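Bimanual Manipulation, Lab Handout 9
Section 312, revised 04/07/2025

Purpose

In this lab each group records demonstrations of a table-clearing task on the two-arm station and then checks the recordings before training. The station in Room 313 is shared with the Skurkar project team, so book a slot first and leave the arms in the home pose at the end.

Setup

Power the arms before starting the Draltach control software. If the software is started first, it will not find the second arm and must be restarted. Wait for the joint check to finish on both arms. Keep hands out of the workspace during the check.

Left and right always refer to the robot's own left and right. From the front camera these are reversed. Most labeling errors last term came from this one point – write the convention at the top of your log sheet.
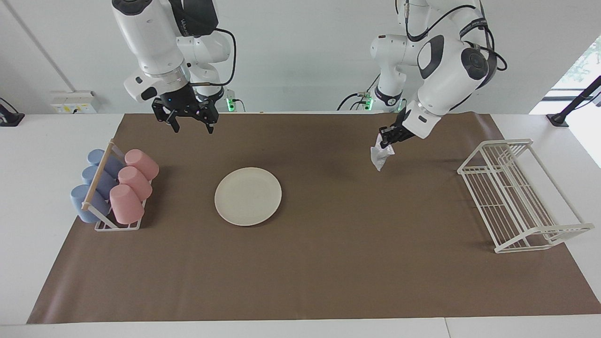 Object positions should vary between episodes. Move the plate and both racks by a few centimeters, and turn the racks slightly, but keep all of them within reach of at least one arm. The mat stays where it is. Do not change the camera mounts; calibration is stored per mount and takes most of a session to redo.

Recording

An episode starts with both arms still and ends with both arms still. Pauses in the middle are acceptable if they are short. Discard an episode if a gripper hits a rack hard enough to shift it, or if the operator has to reach in by hand.

Thin, soft items are the hardest part of the task. Close the gripper slowly and lift straight up before moving sideways. Gripper width alone does not show whether such an item is held, so check the video as well.

Each group needs 200 accepted episodes. Log rejected ones too, with a one-word cause. Use the Damgaard file template and do not rename its columns.

To hand in

Submit the log, the episode folder and one page on your rejection causes. State how many were operator errors and how many were software faults. The baseline policy, Fetley, will be released in June for comparison.

Robotics teaching lab – contact the course desk – Back to top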